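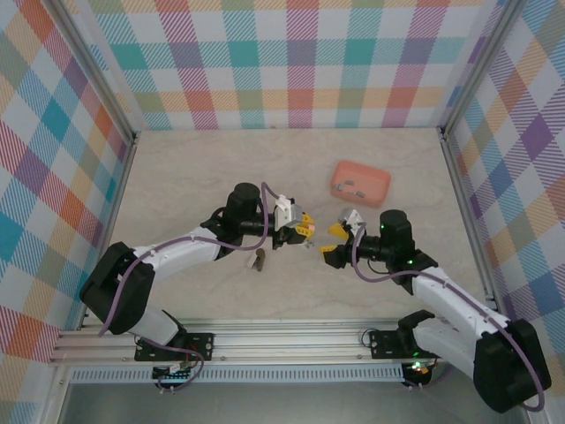

Figure 1. Two-arm cell under evaluation, plaid wall panels fitted, parts tray at the rear right.

Flarkden Bench Cell Evaluation
Progress report, second reporting period
Prepared by Saranya Sundaram for the Berchtold equipment fund
21st July

1. Status

The evaluation is on schedule against the revised plan. The cell has been assembled, aligned and powered, and the first block of pick-and-place trials is finished. Trials with the second gripper option have not started. Spending is within the approved amount and no change to the budget is requested.

The question set by the fund is unchanged: can the Flarkden two-arm kit be recommended as a shared teaching and test bench for small-part handling, and on what service terms? The Kesen kit remains the comparison unit. It was assessed in the first period and its results are not repeated.

2. Assembly and mounting

The kit ships as a rail, two arms, two mounting plates and the enclosure in flat panels. Both arms bolt to a single aluminum rail along the front of the cell. Assembly took two people one working day, against the half day stated in the supplier's guide. Most of the extra time went into squaring the corner posts. The guide gives no tolerance for this step, and we have asked Flarkden to add one.

The plates held position through the trial block. Witness marks on the bolts were checked at the end of each shift and no rotation was found. On the Kesen unit each arm has its own base, and the distance between the bases had to be measured again after every move. The shared rail removes that step and counts in Flarkden's favor.

3. Trial results

The first block was 138 attempts at moving a small part from the work surface to the tray with the right arm alone. Of these, 25 failed. The failures fall into two groups. In the larger group the fingers closed on the part off center and it turned out of the grip during the lift. In the smaller group the part was released on the rim of the tray. Failures of the second kind stopped after the tray position was taught again with a lower approach.

Handover between arms is the harder task and is the main subject of the next period. The supplier's software places the handover point midway between the two bases and does not let the user shift it without editing a configuration file. With the grippers facing each other across a short gap near the middle of the cell, as in Figure 2, both wrists are well forward of the bases and little reach is left for correcting a poor grip. We have drafted a script that moves the point toward the rail. It has been run without parts only. 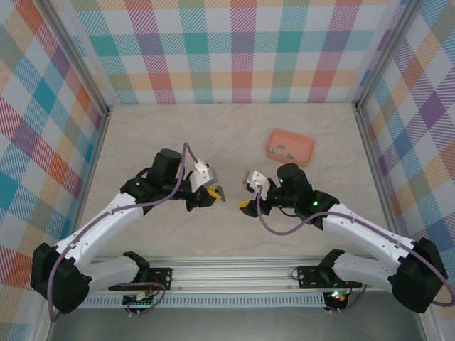
Figure 2. Arms extended toward the handover position.

Cable routing is the weakest part of the kit as supplied. The guide shows the cables clipped to every link, but the clips provided are too stiff to open without tools and we stopped using them during setup. The purple cable on each arm therefore drapes from the wrist down to the base, and the slack has to be checked by hand before any motion that folds the elbow. One connector on the left arm was reseated after an intermittent fault. Bokia, the service agent, has offered a sleeve kit at no charge and it is due before the handover trials.

4. Service and support

Bokia answered all four of our support requests. Three were closed by the next working day. The fourth, on the configuration file, was passed to Flarkden and is still open.

The service plan on offer covers one inspection per 3000 operating hours, with motors and gripper fingers included and cables excluded. Given section 3, we do not think the cable exclusion should be accepted. We have asked for a revised quotation.

5. Work for the next period

Fit the cable sleeves and repeat the elbow-fold check on both arms.
Run 80 handover attempts with the default handover point, then the same number with the shifted point.
Begin trials with the second gripper option.
Obtain the revised service quotation from Bokia.

The final report, with a recommendation on purchase, is due in September. The only item that could delay it is delivery of the second gripper set, for which Flarkden has not yet confirmed a shipping date.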